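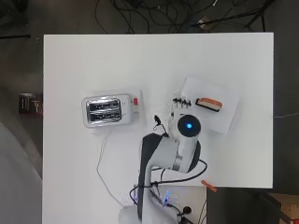

Toaster keeps tripping the kitchen breaker, new place, am I being dumb?
Hasmont Neighbors Board > House & Home

zandley_jen
Sunday, November 11, 2018

Hi all, moved into one of the older duplexes on Salcedo Street last month and mostly love it, except I can't make breakfast. If I run the toaster and the electric kettle together the whole left side of the kitchen goes dead, and so does the hall light, for some reason. I go down to the basement, flip the breaker back, come up, and my toast is half done and the kettle has to start over. This has happened maybe every other morning!

The landlord is Arif Matubbar, he's been very nice, but his answer was "use one at a time." Which, okay, I can do that. But should I have to? Two small appliances doesn't seem like a lot to ask of a kitchen.

pirnent_pete
One at a time is the right answer, sorry. Look at the bottom of both things, there's a label with the watts on it. Kettles are usually 1500. A two-slot toaster is 800 or 900. Put those on one 15 amp circuit and you're over what it can carry (15 x 120 = 1800). Breaker is doing its job.

oldhouse_marla
Pete's right about the math but I don't agree that's the end of it. A kitchen these days is supposed to have two separate 20 amp circuits for the counter outlets. If her hall light is on the same breaker as the counter, that's wiring from way back. I'd push the landlord, politely, to get somebody to look.

pirnent_pete
"These days" is the key part. Old work generally gets to stay as is until you remodel. He doesn't have to do a thing, and if you push him the rent goes up. Ask me how I know.

zandley_jen
Went and looked. Kettle says 1500, toaster says 850. So there's my answer I guess. Marla, yes, hall light and left counter are definitely together. The outlet by the fridge stays on when the others go out, does that mean anything?

oldhouse_marla
It means the fridge outlet is on another breaker! Does it have a second socket free? Try the kettle there tomorrow and the toaster where it is now. Not a forever fix, and if the fridge compressor kicks in at the wrong second you might trip that one too, but I'd try it.

tsaha
Please don't put a kettle on with the fridge. If that breaker trips while you're at work you come home to a warm fridge. We lost a whole freezer of food like that the winter before last, including all the fish my mother had sent back with us.

oldhouse_marla
You'd notice if it tripped while you were standing there waiting for the kettle though?

tsaha
I didn't notice. I was late, I poured what I had and ran out the door.
- Tharushi Saha

gravelroad
Buy a stovetop kettle. Twenty bucks. Problem gone. I've had the same one since college and it's dented all over and it works great. Also is it a gas stove, jen?

zandley_jen
It is gas! I never even thought of that, I'm so used to the electric one. But I do like that it shuts itself off... I am a person who walks away from things.

gravelroad
That's what the whistle is for

pirnent_pete
One thing I'd add. How warm does the outlet get? Put your hand on the cover plate after the toaster has been running a few minutes. If it's hot or you smell anything, stop using it and call Arif that same day. And no power strips, I don't care how heavy duty the package says it is.

zandley_jen
Just did two slices by itself, the plate felt normal. A tiny bit loose though, the plug sort of sags.

oldhouse_marla
A loose outlet he DOES need to fix, Pete, don't you start.

pirnent_pete
No argument from me on that one. Worn outlets are a real problem and a new one is a couple dollars. While the electrician's there have him quote a new circuit too. We paid 1,039 for ours, but that included opening up a plaster wall and a new line for the microwave.

gravelroad
My cousin in Zandley got quoted 2,145 for the same kind of thing. Get more than one quote.

oldhouse_marla
Depends so much on how far the panel is from the kitchen. Jen's is straight below if it's the same layout as the other Salcedo duplexes. That should be an easy run.

zandley_jen
Okay so I texted Arif about the loose outlet and he wrote back in ten minutes, he's sending someone Thursday and says he'll ask about adding a circuit but probably not until December. I didn't even have to push! Kettle is staying off until the toast pops in the meantime. Thanks everybody, and Tharushi I'm so sorry about the fish.

tsaha
Thank you. My mother still brings it up.

gravelroad
Still say stovetop kettle. There were a couple at the thrift store on Pirnent Road on Friday if you want to go look.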